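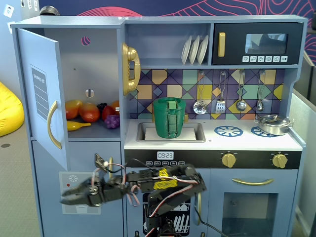

Night train to carry bikes from January

36 shares | 14 comments

Passengers on the overnight train between Darndale and Hisivitz will be able to take bicycles on board from January, the operator Grecu has said.

One coach on each train is being refitted with 10 bike spaces. They must be booked along with a seat or berth, and folding bikes will still travel free as hand luggage. Tandems and cargo bikes will not be accepted.

Witold Czerwiński, who manages the route, said the company had received 2,000 requests for bike spaces over the summer. "People were cycling one way and then finding they couldn't get home," he said.
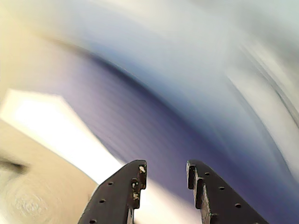
The bike spaces will be at the rear of the train, next to the guard's compartment. Each wheel will stand between two uprights with a gap between them, much like the two dark fingers in the photo, but with padding where the left one has small notches. A strap will hold the frame.

Bookings open at 10 in the morning on the day the winter timetable is published. Fares for passengers without bikes are not changing.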